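Mamta Rawat on the repair service at Flekside

Mamta Rawat joined the Flekside furniture workshop as an assistant in November and now manages its repair service for the Trunau district. She spoke to Tanvir Sarkar about old tables and the people who keep them.

"Most owners ask us to make a table look new," she said. "I ask them to live with it for another month first. A stain is part of the record — we can always remove it later, but we cannot put it back."

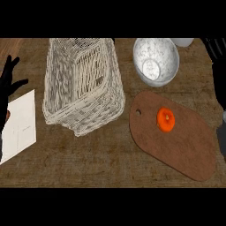
A weathered wooden table top with stains and scuffs.

The workshop accepts 32 pieces a year, and each is assessed by two members of staff before any work is agreed. Ms Rawat said that heavy sanding remained the most common fault in earlier repairs.

"People are told to start again from bare wood. In many cases a soft cloth and a little wax would have been enough."

Asked about training, she confirmed that the service would take on four apprentices this year. Applications close on 4th January.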